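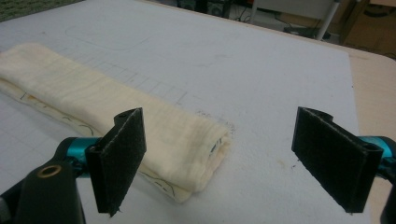 **FOR IMMEDIATE RELEASE**

**Charbonneau Opens Folding Room to the Public, Having Run Out of Relatives to Teach**

Thursday, April 8, 2021 - Charbonneau, the household linen shop that has spent years selling people cloths they then stuff into a drawer, will begin offering evening classes in how to fold them. The classes start in May in the shop's back workroom and are open to anyone who owns a cloth and a flat surface, or is willing to borrow ours.

The course is called Flat by Friday. It does not meet on Fridays. The name was chosen before the schedule was, and the signs had already been printed.

Each class runs for 2 hours and sticks to lightweight household fabrics: dish cloths, muslin squares, thin curtains, table runners and the long cream-colored cloths that make up most of what the shop sells. Thick towels are left for a later course. Fitted sheets are left for a later decade.

"People come in and ask for a bigger cupboard," said Brittany Poirier, owner of Charbonneau. "We don't sell cupboards. For a long time I sent them down the street. Then I went to a customer's house to measure a window and saw the cupboard in question, and I've been planning this class ever since."

Students will work on white tables marked with a grid, the same kind the shop uses for cutting and packing. The grid makes it easy to see when an edge has drifted, and students should be ready for how often that happens. Thin fabric is harder to fold than heavy fabric. It wrinkles when looked at, it slides, and the end of the bundle tends to bunch up and go round just when the rest of it has started to behave.

The teaching will be done by Hatsue Kubo, who has folded the shop's stock for long enough to have firm views on it. Her method begins with the cloth laid out full length, continues with long folds made in the same direction, and has one rule about pressing down with the flat of the hand, never the fingertips. She will explain the rule in class. She has asked that it not be explained here, as she feels it loses something in print.

"I don't mind a wrinkle," Kubo said. "Cloth has wrinkles. I mind a corner that has been hidden underneath in the hope that I won't look."

Topics include the long rectangle, the short rectangle, what to do with wisps and loose threads, and how to stack folded cloths so that taking one does not bring down the rest. One session is given over to packing linens for a move, including what to put at the bottom of the box and how to admit that you own too many tablecloths. A proposed unit on napkin swans was dropped after a brief and fairly one-sided discussion.

The workroom was used for storage until this winter. Clearing it meant going through 1,291 cloths, all of which were unfolded, checked and folded again by shop staff. Of those, 211 had small flaws and will be used as practice pieces, so students need not risk anything they are fond of. Another 400 will go on sale at a reduced price on opening night. They are already folded, and the shop would take it kindly if shoppers looked at them with that in mind.

Leandro Iturra, who led the clear-out, described it as "a lot of cloth."

Brock Wong, a longtime customer, took part in a trial class last month and has agreed to be quoted. "My wife signed me up," he said. "I thought it would be dull, and the first part was. Then I got one to come out straight, and I was pretty unbearable about it all weekend." Wong has since refolded the family's entire linen shelf - twice, the second time after his children had been near it.

Class sizes will be kept small so that everyone has a full table. Students may bring up to three items from home, clean and dry please. Irons will not be provided. Kubo considers them a separate subject, and by her tone not a very interesting one.

Places can be booked at the Charbonneau counter during shop hours. Gift vouchers are also available, although the shop suggests giving some thought to how the person receiving one is likely to take it.

**About Charbonneau**

Charbonneau sells table, kitchen and window linens, most of them in cream, with a few in off-white for the adventurous. The shop also does hemming and small repairs.

**Press contact**

Aitana Aranda, Charbonneau. Reporters are welcome to sit in on a class. They will be given a cloth.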